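Filed under: Interviews / Simulation & Tools

Keeping the kitchen in order

The technician I came to visit at Nisport looks after one robot cell. It has a counter, dark cabinets and a white arm, and it exists only in a computer. Inside the company the cell is called Skiritstead, after a village where one of the first developers grew up, and it has been in daily use since September. The control software for the arm is tried in Skiritstead before anybody is allowed to run it in the real test kitchen two floors below.

I asked first what there is to maintain in a machine that cannot wear out. The technician had clearly heard this question before.

"People think the simulated arm stays as it was on the first day," the technician told me. "It does, and this is exactly the trouble. The real arm changes a little, somebody tightens a belt or replaces a finger, and the simulated one knows nothing about it. So my work is to go after the real arm and carry the changes upstairs."

Before this job the technician spent 14 years on packing lines, mostly with grease and wrenches, and the habits from that time are still there. On the desk lies a paper logbook. Every change to the cell is written in it by hand, with the old value, the new value and the reason. There is also a version history in the software, of course, but the technician does not trust the short comments that programmers leave in it.

"One comment was only the word 'better'. Better than what? I lost a whole morning with that word."

The day starts with what is called the cold check. The cell is loaded from nothing, with no saved state, and the arm is sent to its home position. Then each joint is moved alone, slowly, from one end of its allowed range to the other. The technician watches this with the eyes and also lets a script compare the angles with the table. If both are satisfied, the gripper is opened and closed five times over the counter with nothing in it.

"Watching is important. A script told me once that all joints were fine, and they were fine, but the arm was standing with its base a hand's width inside the cabinet. Nobody had asked the script about the base."

The base had moved because of a change in the room. The counter had been made deeper by a colleague who wanted more space for dishes, and the arm had stayed at its old coordinates. Since then the base is tied to the front edge of the counter, so if one of them moves, the other must follow. I found this a small thing when I heard it. The technician does not find it small, and showed me the page in the logbook, which has a red line under it.

We talked for a long time about contact, because it is the part of the work that takes the most hours. Each object in the cell has two shapes. One is the shape that you see on the screen, and the other is a simpler shape, normally hidden, which the physics engine uses to decide if two things touch. The object library for Skiritstead has 328 objects, and the technician has opened the hidden shape of every one.

"Bowls are the worst," the technician said. "If you are lazy, the hidden shape of a bowl is a closed lump. On the screen it looks open and nice, you could put an apple in it. But for the physics the bowl is full of stone. The finger comes down and stops in the air above it, and then someone writes to me that the arm is broken."

The repair is to build the hidden shape from many small pieces that go around the hollow. It makes the simulation slower, so one has to choose how many pieces are worth it. For the wooden bowls the technician tried several versions and stayed with the one where a finger could follow the inside of the rim without small jumps. Wire things are treated more roughly. A basket with open wires would need a very large number of pieces, so only the parts that the gripper is likely to meet get a careful shape.

Friction is the second subject, and here the technician became more careful in the choice of words. The friction value of the fingers was measured on the real gripper by pulling strips of material through it with a spring scale. It is repeated every time the fingers are changed. The supplier, Kragh, sends fingers that are all the same on the drawing, but the surface is not always the same to the touch, and the technician prefers to measure.

"I don't complain about Kragh. A finger is a part that touches things, so it must be allowed to be a little different. But I cannot write 'a little different' in the configuration, I must write a number."

I wanted to know what happens when something is really wrong, and was told about the shaking. For some weeks the arm began to tremble whenever it held still close to the back of the counter. It was very slight – on a small screen you could miss it. The first suspicion was the controller, and two developers spent days on the gains. The technician went another way and took objects out of the room, one after another, each time with the cold check in between.

The cause was the outlet on the wall. Somebody had given it a hidden shape that was thicker than its cover plate, so that it stood out into the room. When the gripper came near, the physics pushed it away, the controller pushed it back, and so on without end. The technician made the hidden shape as flat as the plate and the trembling stopped at once.

"The developers were happy and also a bit angry. They had already made new gains. I asked them to put the old ones back, please, because the old ones came from the real arm."

After this the technician wrote a rule, which now hangs in the room. When the arm behaves badly, first switch on the view of the hidden shapes, then look at the room, then at the arm, and only at last touch the controller. New colleagues must do it in this order even when they are sure that they know the answer.

Every 30 days there is a longer check. The same set of motions is run on the real arm and in Skiritstead, and the two recordings are laid over each other. The technician looks at where the curves separate. At the elbow they mostly agree. At the wrist there is more difference, and it grows when the fingers are heavy, so the mass of the gripper is the first value to be examined again. Grimer, the company that wrote the arm model, delivers a new file from time to time, and each new file must go through this longer check before it replaces the old one. Two of them have been sent back.

I asked whether it would be easier to keep the room plain, with a gray table and one box. The technician agreed that it would be much easier, and that for the first weeks it was done like this. But the handles of the cabinets, the shelf above the counter and the corners of the furniture are where a real arm gets into difficulties, and a plain table does not have them. A long handle can catch a forearm. A low shelf takes away the path that the planner likes best.

"I want the arm to have these problems with me first. With me it costs a restart. Downstairs it costs a wrist and a letter to the insurance."

Before I left, the technician loaded the cell one more time, wrote the hour in the logbook, and began again with the first joint.

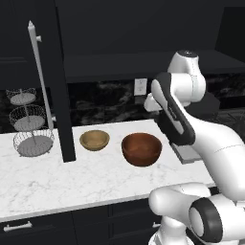
The next entry on the list was the stove side of the counter, where the hidden shapes are still the old ones. The technician hopes to finish them before Grimer sends another file, and asked me to write that help with this is welcome.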